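My grandmother could hem a curtain during a thunderstorm, and I can't sew on a button. So naturally I signed up for the Sunday suturing evening at Berge, 43 steps up, no elevator (my knees noticed!).

Zeeshan Rind had the stool next to mine. He was 54, he'd sold boats for Ostska, and he wanted to be a vet now. "Small bites," he kept telling himself – "small bites, Zeeshan." I started whispering it too. By the second hour we'd eaten all the crackers and were arguing over whether my knots leaned left.

Then the big screen came on and we both shut up. I thought of Grandma, squinting at a seam and saying it would do.

One cut, closed a stitch at a time:

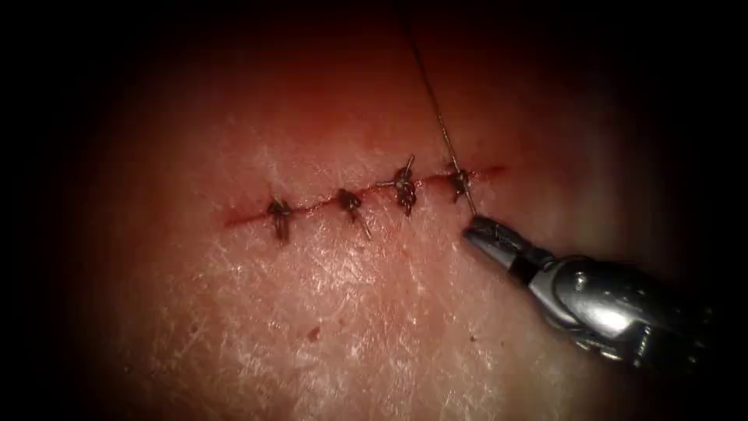
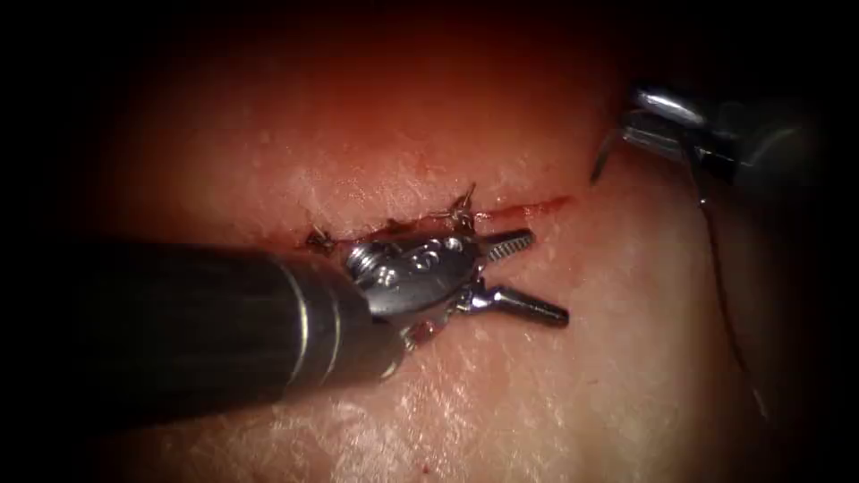
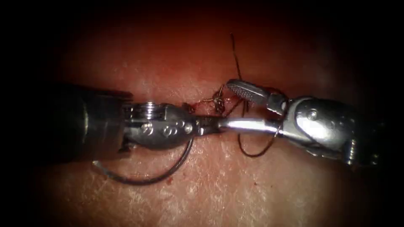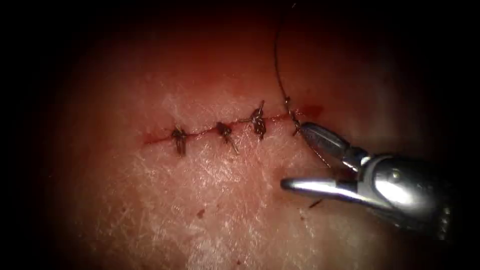

What makes a stitch "interrupted"?
Each one gets its own knot and is trimmed separately, so if one comes loose the others can still hold.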